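Health policy | Community news
July
By Rosalba Carbone

Droltville opens evening clinic for people who can't see a doctor by day

People in Droltville who work shifts, care for relatives or simply can't get away before tea time will be able to see a nurse or doctor in the evening from this month. The Pellovgate Health Centre is opening its doors until 9.30pm, and we're delighted!

The new hours follow a survey in which 400 local people told us how they use their health services. Many had put off an appointment for weeks (one had waited the whole winter with a sore shoulder) and wanted a clinic that fitted around the working day.

"I've wanted this since I first came to Pellovgate," said Dr Abilio Herrero, who will lead the evening team. "We'll have 18 appointments a night, and you can book on the day by phone or at the desk. I can't wait to get going."

The service is free to anyone registered at the centre. It covers blood pressure checks, dressings, repeat prescriptions, smear tests and general worries. X-rays and blood tests will stay in the daytime for now, and urgent cases should still go to the hospital.

Funding is in place for 30 months. Councillor Tullio Fiore, who spoke for the plan at the spring budget meeting, called it "a really good day for the town" and said he hoped the villages would be next.
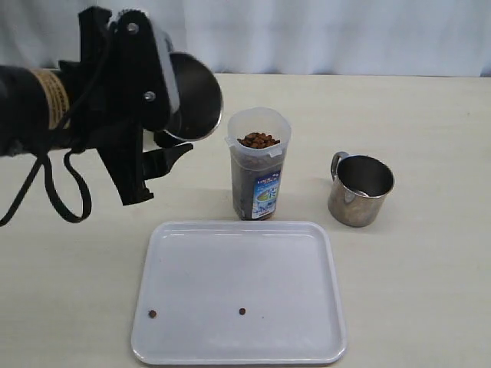
How to book

Ring the Pellovgate desk after 4pm or call in at the side entrance on Messina Road. Carers can book for the person they look after. Press questions should go to Sandro Parisi at the centre's main office.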